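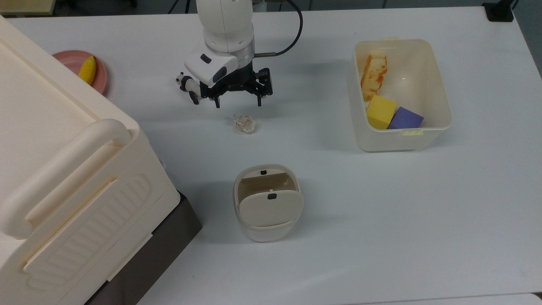
3.2 Study Area and Collection of Household Film

Figure 2. A crumpled piece of translucent plastic on a tabletop, next to a small lidded trash can. Thin film of this general type is the subject of Sections 3 and 4.

The study was carried out in Karnow and Bevan, two neighboring towns that share a transfer station but run separate curbside programs. Karnow collects mixed recyclables every other week and tells residents to keep all bags and wraps out of the cart. Bevan collects weekly and, until the year before the study, accepted bagged film if it was tied inside a clear sack. The two programs therefore serve households with similar incomes and housing but with different histories of instruction, and this difference is central to the analysis that follows.

Households were recruited by mail. Letters were sent to 3000 addresses drawn from the water billing lists of the two towns, with apartment buildings of more than five units left out because their residents share containers. Households that agreed to take part received a set of printed sacks, a short guide to the materials of interest, and a diary card. The guide used everyday terms – bread bags, produce bags, cling wrap, the outer wrap from paper towels – and avoided resin names, which earlier interviews had shown to be a source of confusion.

Participants were asked to place all household film in the printed sacks for the length of the collection period, whether they would normally have put it in the trash, placed it in the recycling cart, or returned it to a store. They were also asked to mark on the diary card where each kind of item would usually have gone. No instruction was given about rinsing or folding. Film was to be handed over in whatever state it would have left the kitchen, so that food residue and compaction could be recorded as they occur in ordinary use.

3.3 Sorting and Measurement

Sacks were taken to a sorting room at the Wevard Center, where staff trained by Marleny Flores separated the contents into 5 classes: retail carry bags, produce and bread bags, cling wrap, outer packaging wrap, and other. Items that could not be assigned by sight and touch were placed in the last class. A second sorter, working without access to the first result, repeated the procedure on a subset of sacks. Differences between the two were concentrated at the border between cling wrap and light produce bags, which are hard to tell apart once they have been balled up.

Each class was weighed as received, then shaken, wiped, air-dried, and weighed again. The difference between the two weights is reported as attached residue. This measure has clear limits. It treats water, crumbs, grease, and paper labels alike, and it understates residue trapped within tight folds. Attempts to open every item fully were given up in the pilot stage, when thin wrap was found to tear and to leave fragments that were then lost to the count.

Volume was recorded before weighing, with the material dropped freely into a marked bin. Volume matters to collection programs more than weight does. Film adds little to the tonnage on which haulers are paid, yet it fills carts, wraps around the shafts of sorting screens, and must be cut away by hand at the end of a shift.

3.4 Diary Cards and Interviews

Diary cards were returned with the final sack. Follow-up interviews were held with 62 households, chosen to balance the two towns and to include homes with and without children. Interviews were conducted in the home by Uliana Mykhailiuk using a fixed guide, and most took place in the kitchen, where participants could point to the containers they used.

The interviews turned repeatedly to the small bin. Many households kept a countertop or under-sink container for scraps and wrappers and emptied it, unsorted, into the larger trash. Film that entered this container was rarely taken out again, even by participants who described themselves as careful recyclers. Several in Bevan said that they still saved carry bags for the former program but had never thought of cling wrap as belonging to the same group.

Interview notes were coded under the Dravent scheme, which separates statements of rule (what the program asks) from statements of habit (what the household does). Where a single remark contained both, it was entered under each heading. The coded notes were then compared with the diary cards, and conflicts between the two sources – most often a card that reported store return and an interview that did not mention it – are listed by town in Appendix B.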